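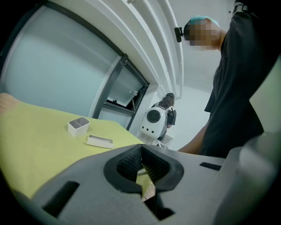 Sylvain Jacquet asked in the margin of the first draft whether this should be classed as a gripper fault at all, given that the fingers closed when commanded on the bench. His view is that the entry belongs under handling procedure. The objection is recorded and is answered under Findings.

Lab notebook, hand-held unit Gremis
Fri 10 September
Entered by: Clémence Caron
Work in progress: tabletop pick and place, small articles

Summary

The unit failed to release on command. The operator's trigger was fully open and the fingers remained closed on the article for around 8 seconds. There was no injury and no damage to the article. The session log in Lemma shows the finger position reported as open for the whole of that interval, so the recorded state and the true state did not agree. The second point is considered the more serious of the two.

Sequence

Work began on the normal schedule. The pre-use check was signed by Maëlys Le Goff. Finger travel was within limits and the pads were clean.

The fault appeared on the fourth placement after the break. The operator opened the trigger, lifted, and the article came up with the unit. The operator held still, as trained, and called the stop. Darnell Iwasaki cut power at the belt switch. The fingers did not spring back with the power off, contrary to what the manual for the Vanell drive leads us to expect. They were released by hand with the flat key.

Two further attempts were made after restart. The first was normal. On the second the fingers opened late. Work with Gremis was stopped at that point and the unit was tagged. 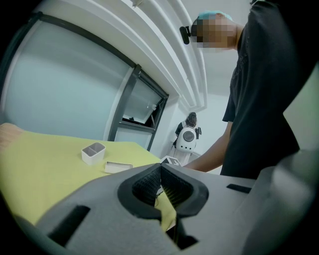 The trigger was then tested separately from the drive. It gave a clean signal over its full range, cold and after warming, and was ruled out. The drive was opened with Shoshana Boateng present. The return spring was seated at one end only. The free end had been rubbing against the inside of the housing and had left a bright mark on the wall. Fine gray dust was found in the same area and has been bagged.

Findings

1. The return spring was not correctly seated. When it was last seated correctly is not known. The unit was last opened in July for a pad change and the service sheet has no line for the spring.

2. Position is read at the motor side. With the spring loose, the motor can turn to open while the fingers stay where they are. Lemma records what the motor reports. This is why the entry is filed as a fault and will remain so filed. A handling error would not produce a false open reading.

3. Any session recorded on Gremis between the July service and today may contain false open readings. None of it is to be used until it has been checked.

Mr. Jacquet accepts item 2 and maintains that the missing line on the service sheet is a procedure matter. Both can be true. The sheet will be revised by him.
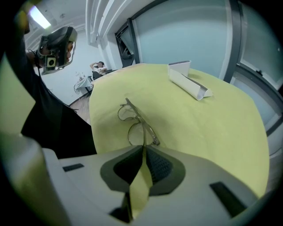
Work table with eyeglasses on the cloth, gripper in the foreground.

Actions

Gremis stays tagged out. Do not borrow parts from it.

Gririer is to be opened and its spring inspected before its next use, as it was serviced with the same sheet. C. Caron and M. Le Goff.

Add to the pre-use check: open the trigger, look at the fingers, and compare them with the reading on screen. The present check compares the trigger with the screen only.

Replacement springs ordered, 4. Delivery not confirmed.

D. Iwasaki to write to the supplier about the behavior with power off. Attach the photograph of the mark in the housing. Do not send the housing itself yet.

Open: whether the dust comes from the spring or from the wall. S. Boateng has the bag.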